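I held out on making a proper migraine diary for years, and I only started in March because my neurologist's nurse, Nighat Magsi, handed me a blank notebook and gave me a look. So this is how I do mine, in case you're sitting there with a head like a bowling ball and no clue where to begin!

## What you need

A notebook (mine's a Kakix, the kind that lies flat), one pen that lives inside it, and a phone alarm. I tried an app first and the bright screen made me want to throw it across the room.

## Setting up the page

1. Draw five columns: time it started, pain from 1 to 10, what I took, sleep, anything odd.
2. Leave the last column wide. You'll want it — mine is full of things like "smelled toast" and "cried at a commercial."
3. Put your medicine limits inside the front cover, in your doctor's exact words.

## Filling it in

Set the alarm for the evening and write something every day, even if it's just "fine." Those fine days matter when you're counting up later. If you're in the middle of a bad one, write the time and a number and go lie down. The rest can wait until you can stand the lamp.

I also jot down water, and I aim for 2000 ml. Some days I get 300 and a coffee, and that goes in too.

## Reading it back

Give it 90 days before you go hunting for triggers. I got excited in week two, blamed cheese, and gave up cheddar for nothing (I'm still mad). Once you have enough pages, take a highlighter to every entry of 7 or higher and look at the two days before it. Mine were nearly all short sleep. Bring the whole notebook to your appointment, messy pages and all. 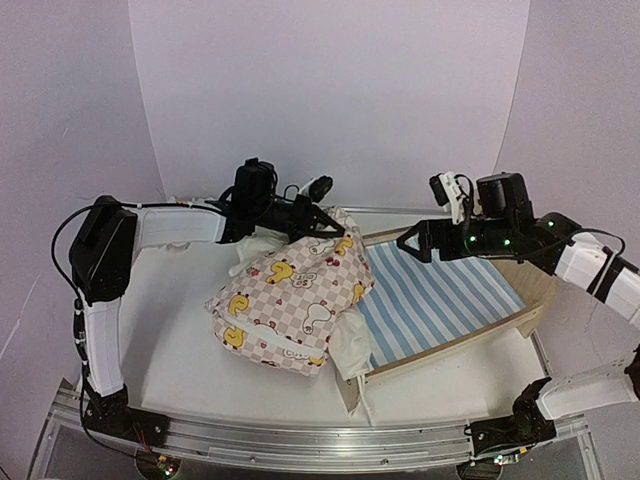
*Yellow ducks on the checkered cover, blue and white stripes on the little mattress.*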